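Helpers wanted for a two-arm robot build
Zollulville shared workshop, back room

Come build with us! Clemness is a pair of small robot arms on one tabletop, and we're looking for 2 more people to join the evening crew.
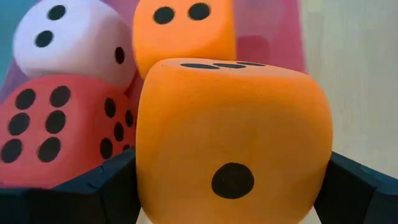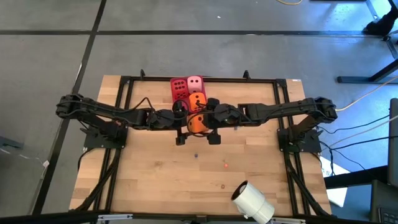 We need one person who likes wiring and one who likes writing Python, and you don't have to be an expert at either. The arms sit on a black aluminum frame, one on each side, and the cables are the first job – they trail off onto the carpet and need a proper route. Foam dice are our favorite thing to grip, so the coder will spend a lot of time with those (it's more fun than it sounds!).

Sessions run 2 hours, and the project goes through November. It's unpaid, but tools and parts are covered. Minimum age is 18.

To join, leave a note for Siiri Ozoliņš or Tarmo Kairys at the front desk and tell us what you've built or taken apart lately.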